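Notes on Reorganizing the Parts Shelf

January 2021

The yellow shelving unit at Lasden has been reorganized in accordance with the plan set out on this blog last fall. Small parts are now kept on the top surface, where they can be reached without moving anything else. The black square blocks are placed together, and the pale grey round caps have been given their own row beside them. Cardboard boxes belong in the compartment below.

Taped cartons are to be packed upright in the translucent bin on the floor. Larger molded pieces may be laid on top of them.

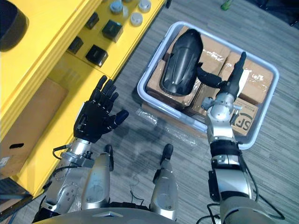
A reader from Stirum wrote that small parts should never be stored without dividers, and that a shallow tray with 40 compartments had served well there for 9 years. The suggestion is under consideration. A tray of that size would require the caps to be moved to a lower level.

The arrangement will be reviewed in March, together with the labeling of the Pledo cartons.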